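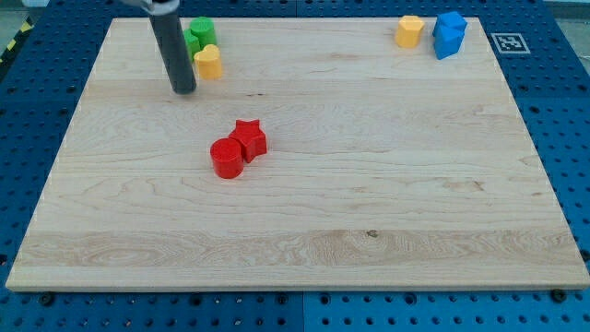

Figure 3. Board flat on the blue pegboard top, dark band of grain on the near side. Green and yellow blocks toward the far edge, red pair near the middle.

Section 3. Laying the board and setting out the blocks

Read this section after the table has been assembled and leveled (Section 2). It covers the Nenen block board on the Pruitt perforated top. If you have the Fumer top, which is solid, skip the steps that mention holes or pegs and use the non-slip strips in bag 182.

3.1 What you need

The board, in its cloth sleeve
The block set, 16 blocks, in the tray
Four corner pads, bag 182
Two edge pegs, bag 274
A dry lint-free cloth
A tape measure marked in millimeters
A pencil (soft) or masking tape

No tools are needed. The edge pegs are pushed in by hand. If a peg needs a hammer, it is the wrong peg or the hole has something in it.

Bags 182 and 274 are packed under the tray. Lift the tray out completely to find them. Boards bought as a replacement part come without either bag, and the old pads and pegs can be used again if the pads still stick.

3.2 Preparing the top

1. Clear everything off the pegboard, including any hooks or bins left from other uses.

2. Run your palm across the surface in both directions. Feel for burrs around the holes and for bits of old tape. Remove them.

3. Wipe the pegboard with the dry cloth. Dust collects in the holes and works its way up again as soon as the board is set down, so go over it twice if the table has been standing for a while.

4. Check that the top does not rock. Press on each corner in turn. If one corner dips, go back to step 2.6 and adjust that foot before going on.

Note: The blue finish may show rub marks where the board has been slid from side to side. The marks wipe off with a damp cloth. Let the top dry fully before you put the board back.

3.3 Fitting the corner pads

1. Take the board out of its sleeve and lay it face down on the sleeve. The face is the side without the stamped number.

2. Peel the backing from one pad and press it onto the underside, one finger's width in from the corner. Hold for a slow count of ten.

3. Do the same at the other three corners.

4. Leave the board face down for an hour.

If you are in a hurry the board can be used without pads. It will slide more easily on the pegboard, and small children tend to lean on it.

Caution: Do not put a pad in the middle of the board. A center pad holds the board up there and leaves the corners free to tip.

3.4 Placing the board

The board is 700 mm along its long side. Two people are not required to lift it, but a second pair of hands helps with the turn in step 2.

1. Stand at the side of the table you will be working from. This is called the near side in the rest of the guide.

2. Turn the board face up with the long side running left to right.

3. Look at the grain. It runs in long streaks from left to right, and on one side of the board there is a darker band where the grain swirls. Put the dark band on the near side. The layouts in Section 4 are drawn this way around, and the band is used as the front line in several of them.

4. Lower the far edge first, then the near edge. Keep your fingers out from under it.

5. Pull the board toward you or push it away until a strip of blue with rows of holes shows along the near edge. You need this strip for the edge pegs.

6. Sight along the near edge. It should run parallel to the rows of holes. If it does not, turn the board a little at a time until it does.

Note: No two boards have the same grain. Yours may have a small knot, or more than one, and the dark band may be wider or fainter than the one in Figure 3. A knot is not a defect unless it is open or loose. Run a fingernail across it – if the nail catches, contact your dealer before using the board.

Note: On some boards the band is hard to make out under warm light. Move the board near a window, find the band, and put a small piece of masking tape on the near edge to remember it by.

3.5 Edge pegs

The pegs stop the board from creeping toward the person using it. They are optional on the Pruitt top. We suggest them for classrooms.

1. Choose a hole in the first full row that is clear of the near edge, a hand's width in from the left corner.

2. Push a peg in until its collar sits flat on the blue surface.

3. Repeat on the right.

4. Slide the board gently toward you until it touches both pegs.

The board should touch both pegs at the same time. If it touches only one, the board is at an angle or the pegs are in different rows. Count the rows from the table edge to find out which.

To remove a peg, twist and pull straight up. Do not lever it out with a screwdriver. The edges of the holes chip.

3.6 Checking the blocks

Tip the tray onto the sleeve, away from the board. Blocks dropped on the board leave small dents, and dents on the light parts of the grain show up badly.

1. Sort by color first. Put the green, yellow and red blocks in separate groups, with any other colors in your set beside them.

2. Within each color, pick out the cylinders. They have flat tops and bottoms and should stand without a wobble.

3. Find the heart. It is a prism, with the same rounded heart outline top and bottom, and it stands upright on its flat base. In the basic set the heart is yellow.

4. Set the blocks with angled faces to one side. These are the ones most often put down on the wrong face.

5. Check the total against the card in the lid. A full set has 16 blocks.

Missing blocks can be ordered one at a time. Give the color and shape and the number on the card, not the number stamped on the board.

Caution: Small parts. The blocks are not for children under three. Keep the tray closed and out of reach when it is not in use.

3.7 The first layout

Use this layout to try out the board before going on to the Section 4 cards. It takes up the far side and the middle of the board and leaves the right-hand side to work in.

1. Stand a green cylinder toward the far edge, left of center. Leave a gap between the block and the edge.

2. Put a second green block, one with an angled face, in front of the cylinder and slightly to the left.

3. Put the yellow heart directly in front of the green cylinder. It should be a little nearer to you than both green blocks.

4. Move to the center of the board. Somewhat left of the middle, stand a red cylinder.

5. Set another red block against its right side so that the two touch. The cylinder should be slightly nearer to you than its partner.

6. Step back and look from the near side. The green and yellow blocks make one group and the red blocks another, with bare wood between them.

Distances are not critical in this layout. They are in some of the later ones, and those cards give measurements from the near edge of the board. Measure from the wood, not from the pegboard.

If you want to mark positions, use small squares of masking tape. Pencil is fine for a line that will be rubbed out the same day. Left longer, it settles into the grain and has to be sanded out. Never use marker, chalk or adhesive putty on the board.

3.8 Lighting and seating

Place the table where light falls evenly across the board. Strong light from a low window throws long shadows that run from one group of blocks to the next, and younger children may try to move the shadow. A ceiling light or a north window works well. If the only window faces west, use the table before 3 p.m. or pull the blind.

Seat children on the near side. An adult can sit at either end. The far side should stay free so that nobody has to reach over the blocks upside down – the layouts are hard enough to copy the right way up.

3.9 After use

1. Lift the blocks off. Do not sweep them off with your arm.

2. Return them to the tray, largest first.

3. Wipe the board along the grain with the dry cloth.

4. Leave the board in place if the table is used daily. Otherwise lift it by the far edge, slip it into the sleeve, and store it flat.

Do not stand the board on end against a wall. It can bow within a few weeks, more so in a heated room. A board that has bowed slightly will often come back if it is laid on the pegboard, hollow side down, under an even weight for several days.

Sticky marks come off with a cloth wrung out in plain water. Dry the board at once. Kundo board oil can be used twice a year, in May and again in the fall. Put it on thinly, wait overnight, and wipe off whatever is left on the surface before putting any blocks down.

3.10 If something is not right

The board rocks on the pegboard.
A pad has come off or doubled up, or there is a peg underneath. Lift the board and look.

The board slides even with pads.
The pegboard is dusty or the pads are. Wipe both. Replace the pads if they feel hard.

A cylinder will not stand.
Check its base for tape or dried glue. If the base is clean, turn the block over and try the other end. If it stands that way, the first end is damaged and the block should be replaced.

The dark band does not line up with the cards.
The board is the wrong way around, or your band is narrower than the printed one. Use the near edge as the front line and add 16 mm to every distance that the card gives from the band.

A peg is loose in its hole.
Move it to the next hole in the same row and move the other peg to match. Worn holes do no harm and can be left as they are.

Continue with Section 4, Layout cards.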